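Keep the Table Plain: A Few Words for Slow Setup

November 23, 2023
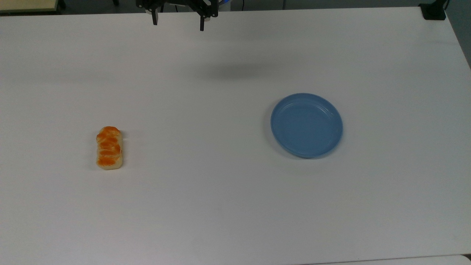
I have been looking after the same robot cell since January, and if I have learned one thing I would like to pass along, it is that most of the trouble people bring me starts at the table. They come over with a worried face and say the arm has gone bad, or the software has, and could I please have a look. I am always glad to look (I like company, and I like the arm). But the first thing I do is bend down and check the clamps, and then I run my hand over the surface, and a good part of the time I can stop right there.

Our cell is a small one. One arm, one two-finger gripper, one table, and a job that sounds like nothing when you describe it to your relatives: pick up a piece of food and set it on a plate. We call the setup Stola, after the room it first lived in, and it has a sister across the hall called Gorneck that does much the same work with cups. Gorneck gets the visitors. It has colored mats and painted targets and a very handsome printed border, and I have spent more hours than I care to admit wiping it, re-taping it, and explaining why last week's numbers don't line up with this week's.

So my opinion, for whatever it is worth, is that a white table with a pastry and a plate on it is plenty to begin with. Leave a good wide space between the two. Leave more bare tabletop than feels natural. People want to fill it, and I understand that – an empty surface looks like you haven't finished. But when the gripper comes down in the wrong spot, I want to see it at a glance, and on a plain surface I can even watch the shadow of the arm and tell whether it is heading where I expect.

I would say the same about the fingers. Before every session I open them all the way, look at the tips from the side, and close them again slowly. It takes 4 minutes if I don't get to chatting. One tip will sit a hair lower than the other after a hard knock, and a soft bun will forgive that for a long while before a plate rim does. The person who wrote our Lumbao checklist put the finger check at the end, after the calibration, and I have been asking for it to be moved up ever since. Calibrate first and you may get to do it twice.

Then there are the cables. Please give them some slack, and please look up once in a while! We lost 800 runs last spring to a cable that tugged a little at the far end of the reach, and everybody had been staring down at the table the whole time, me included.

I know the case against all this fussing. The folks on the Sutero project will tell you that a robot ought to cope with a messy table, since the world is messy, and they are right as far as that goes. I would love to see ours work in a real kitchen someday, crumbs and all. I only ask that we add the mess ourselves, a bit at a time, and write down what we added. A loose clamp teaches the machine nothing worth knowing, and it makes the person minding it awfully tired.

My logbook is up to entry 1458 now. Most of the entries are dull: clamps snug, surface wiped, fingers even, plate put back where it belongs. I read them over with real pleasure, and new people are welcome to borrow the book as long as it comes back to the hook by the door.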